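Old editions of a book on the Governor General's powers: which one do I cite?

Posted in Books, Libraries and Archives, June 2020

mapleleaf_reader

Hi all, hoping somebody who knows library catalogues better than I do can sort me out. I'm writing a long piece for our local history newsletter on the Governor General and the reserve powers, and I've been leaning on a book called The Crown's Last Word, put out by Garside Press. My copy is a paperback I picked up at a church sale and the title page is missing (torn right out, grr). The catalogue at my library lists 9 editions, and the page numbers in the footnotes people quote online don't match mine at all. The chapter on dissolving Parliament starts on page 70 in my copy. Does anybody know which edition that would be? And does it matter for a newsletter, or am I fussing over nothing?

I've already tried the Calon search page, but it lumps everything together under one record and the colour scans of the covers all look the same to me.

tidewater_lou

Welcome to my favourite headache! I went through this with the same book when I was doing my certificate, so I've got opinions.

First thing, don't trust the number of editions in a catalogue. Half the time they're counting printings, or the hardcover and the paperback of the same text, or a large print version, and every one gets its own line. With this title there are really only two texts that matter. The original Garside one is the shorter of the two, and then there's the revised one, which Bonora took over when they bought the list. Bonora reset the whole thing in smaller type and added a new introduction, so all the page numbers moved.

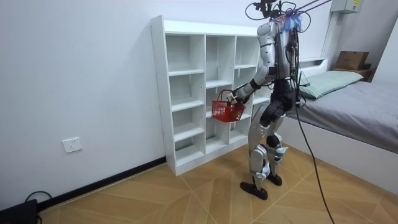 My Garside hardcover has the dissolution chapter well past page 70, and the Bonora paperback has it earlier on account of that smaller type, so I'd lean Bonora for yours. Easy check: flip to the back. If there's an appendix with the letters patent printed in full, you've got the revised text. The Garside one only gives you excerpts and a grumpy footnote telling you to go look them up yourself.

Also have a peek at the back of the half-title, if that leaf survived. Mine has the printing history there in tiny letters, and the library's cataloguing block too. If it's gone as well, the ISBN should be on the back cover above the price.

For the newsletter I'd cite the chapter title along with the page. Then it doesn't much matter which copy your readers pull off the shelf, they'll find it. I do that with anything that's been reissued.

oldstacks

just ask the reference desk, they do this all day

quillandkettle

Mostly agree with Lou, but there's one more wrinkle. Skurkier did a reprint for the college market and it uses the Bonora text with the introduction dropped. The pages in the main part are numbered the same, I'm fairly sure, but the appendix is moved to the front, so if you can't find the letters patent at the back, try there before you decide it's the old one.

If you go through Calon again, click on "holdings" instead of the title. It splits the record up by publisher and you can see the page count for each. My branch has the Skurkier under item 3935, filed in with law and not history, and it took me two visits to find it. Interlibrary loan was free when I used it, though I'd check whether they're sending things out again before July.

mapleleaf_reader

Letters patent are at the back and the ISBN comes up as Bonora, so that's settled. Thanks so much, both of you (and oldstacks, the desk is only doing phone calls right now, but I'll try them for the next one). Going with chapter title plus page!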